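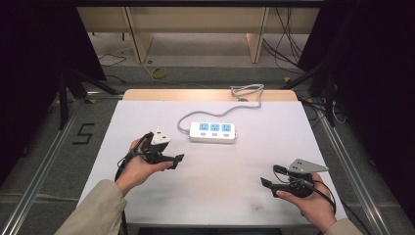

4.2 Drying runs, ground-floor rooms

All runs in this section were done in the terrace at Mokstead, after the February burst. Two rooms, same plaster, same screed, different floor coverings. The Grumow rooms are dealt with in 4.3 as the walls there are brick with no cavity and the numbers can't be put side by side.

Each room had one dehumidifier and one air mover. Doors shut, windows taped. Supply was a single three-socket power strip per room (Figure 3), so dehumidifier, air mover, logger and nothing more. Where a second air mover was wanted it went on a lead from the hall, and those hours are left out of the averages. Moisture readings by pin meter at marked points on the wall, low row at 100 mm above the skirting line and high row at 800 mm. Readings taken morning and evening by the same person where possible - Tefera in the front room, Bergmann in the back.

The low row lagged the high row in both rooms. Expected, given how far up the water had wicked, but the gap was wider than Li found in her timber-frame houses and it didnt close until late in the run. Front room behaved better. Carpet and underlay had come out the same evening there, while the back room kept its vinyl until the insurer signed off, and the screed under it stayed wet long after the walls looked fine. We would now lift vinyl at once and argue later.

Relative humidity in the room air was held under 60 per cent for most of the run. Exceptions: two nights when the tank filled and the unit cut out. After that a hose was run to the sink. Total logged time over both rooms was 379 hours, including the cut-outs, which we have not removed, as any real job will have them.

Surface readings alone gave a false finish. The back room wall passed on the meter, was left with the kit off overnight, and read wet again by morning. Same thing is reported from Wemunby, though there the cause was a second leak. For this reason a room is counted dry in Table 2 only if it passes twice, with the kit off inbetween.

Salts are a possible source of error. Pin meters read high on salty plaster and the low row had visible bloom in places. We scraped and re-read at those points, and kept both values. The difference was small in the front room, less so in the back. No cores were taken, the owner did not want holes.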